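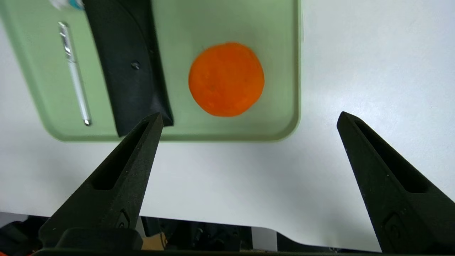 Fetley Finger Set, Print-It-Yourself, With Hardware
Sold by the Rirkora shared workshop. Listing last revised 15 May 2024.

Price: $50 per set
In the bag: one pair of printed fingers, one pair of mounting blocks, screws, one spare screw
Print files: free, whether you buy the bag or not

What you are buying

A pair of long, tapered fingers for a small parallel gripper of the hobby kind. We wanted something that would pick up household clutter, and the claims made for most kits in this price range didn't survive an evening on our bench. So we drew our own. They are better than the ones we threw out. I wouldn't go further than that.

The slot down each finger saves plastic and lets the tip flex a little. An earlier version of this page said it made the grip "adaptive." I took the word out. It bends, the way thin plastic bends.

Fit

The bolt pattern matches the Meltport hand and the older Pathak one. If you have anything else, print one block and try it before you send money. Adapters get requested a lot and I haven't seen one yet that didn't wobble.
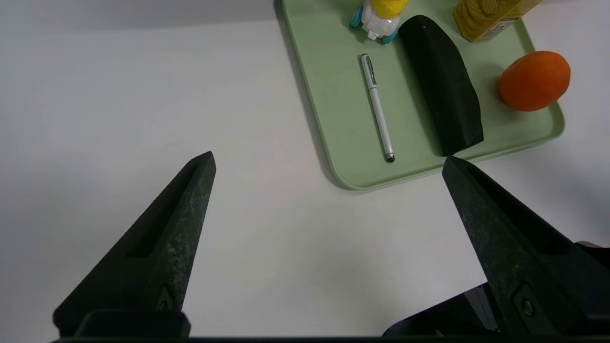 Tip shape was argued over longer than anything else in this build. Emiko Ikeda wanted a blunt pad and I wanted a point, and what ships is a point with the end knocked off. Our test tray carries the usual trouble: a slim white pen with a pocket clip, a soft black case, an orange. A pen is where the narrow end earns its keep, and the orange is where I still have doubts – two flat faces on a round fruit give you very little contact. If fruit is all you plan to move, buy something with a softer face.

Numbers, for what they're worth

Finger length: 165 mm
Logged closes on our longest-lived pair: 3,948
Pairs cracked at the screw seat since August: 8

All of those cracks came from overtightening, or so the people holding the screwdriver told me. Snug the screw and stop. The close count is from one pair on one machine and promises nothing about yours.
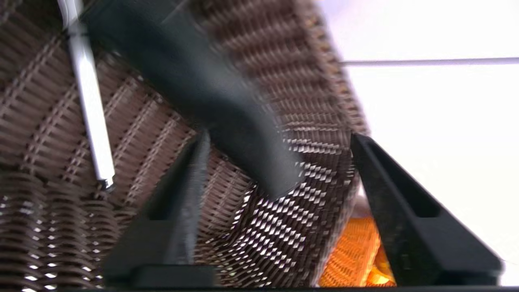
Fingers over brown wicker, with a dark rounded item and a slim metal rod lying on the weave.

Baskets

Woven surfaces are the question we get most. A pointed tip can find its way into a gap in the weave, so come down slowly and leave some clearance. Anyone who tells you a finger shape alone fixes this is selling fingers – so am I, and it doesn't.

Returns

Unused sets, yes. Cracked ones, send a picture of the screw seat first.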